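Imprimir | Enviar por correo

Notas para la charla: «Vaciar un cajón»

(Arrancar sin saludo largo. El taller ya sabe quién soy.)

Me pidieron contar el montaje de Sarier y voy a empezar por lo que no me creo. No me creo que un brazo industrial en un taller compartido ahorre tiempo a nadie. Llevamos con esto desde agosto y sacar juguetes de un cajón sigue siendo más rápido a mano.

Objetos: un bloque azul, un vaso, un muñeco verde musculoso, una cosa roja de aspecto blando. Lo rígido se defiende. Lo blando es otra historia, y de eso los folletos de Grovier no dicen una palabra.

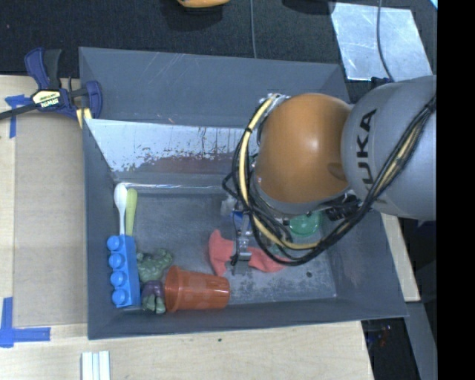
Ekita Kļaviņa

Fijarse en la mordaza IRWIN del borde. Todo el mundo mira el KUKA y yo miro la mordaza. Si el cajón se desplaza, las posiciones guardadas no valen nada.

Segunda cosa: los cables. El mazo hace un bucle por debajo de la articulación naranja y ahí quita sitio. Preguntar a la sala quién lo llevaría por otro lado. (Esperar. Siempre hay alguien.)

Cifras de la última tanda: 26 intentos, 8 fallos, 3 de ellos con la pieza roja. Puede sonar bien. A mí me parece poca muestra y la pinza no se cambió en toda la tanda.

Pedir que la próxima tanda la prepare otra persona. Yo coloco las cosas donde sé que llega.

Cierre a las 7, dejar tiempo para preguntas.

Comentarios (2)

tornillo_flojo: ¿Y una ventosa para lo blando? Con tela a mí me fue fatal, aviso.

marga_cnc: Faltan los tiempos por ciclo. Sin eso no hay comparación con la mano.

Usamos cookies propias y de terceros. Aceptar | Configurar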